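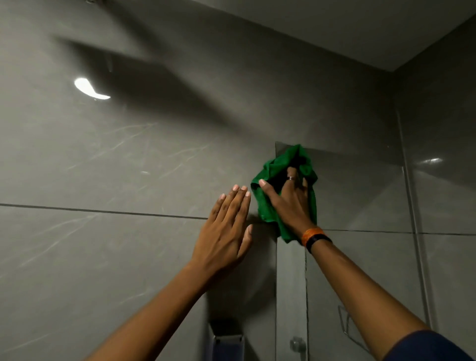 Cloth work where glass panel meets tile, part of the Flakell bathroom service.

MARKGATE, January 8, 2023 - Flakell, a home cleaning firm serving Markgate and Tunum, has added a bathroom glass and tile visit to its regular services. The visit covers mirrors, glass panels and wall tile, and can be booked alone or with a full house cleaning.

Flakell tried the service in December in 30 homes. Customers had asked most often for help with two things: streaks on mirrors and water spots on glossy tile. Both show up more on dark or gray walls, where every dried drop leaves a pale mark.

Cleaners use microfiber cloths and plain warm water for most of the work. Frameless mirrors get extra time along the edges, where moisture can get behind the glass and damage the backing. 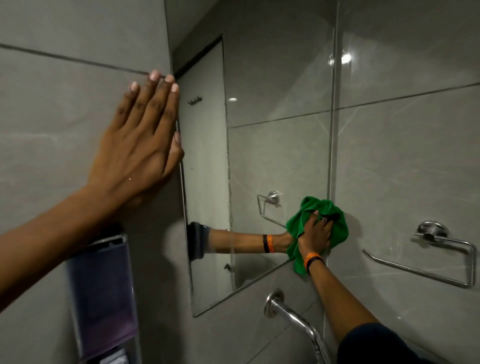
Mimoza Kovačević said she would like more people to stop spraying cleaner straight onto a mirror. Put it on the cloth, she said, and use less than you think you need. Most of the streaks she sees are old product that was never wiped off.

A visit takes up to 3 hours, depending on the size of the room and how much tile there is. Grout lines are wiped along with the tile, but grout repair and sealing are not part of the service. Customers who need that work can ask for a referral to Georgiev, a tile shop in Tunum.

Flakell asks customers to clear shelves and ledges before the cleaner arrives. Cleaners bring their own cloths and a step stool.

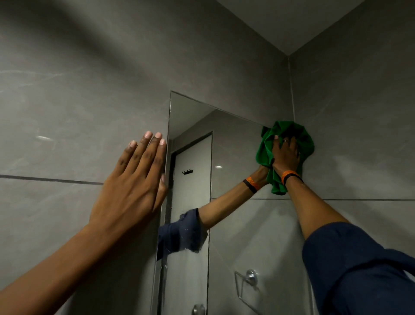 Booking and Availability

Visits are open now to homes in Markgate and will start in Tunum once 7 new cleaners finish training. Bookings can be made through the Flakell office in Markgate - please mention natural stone when you call, as it needs a different cleaner.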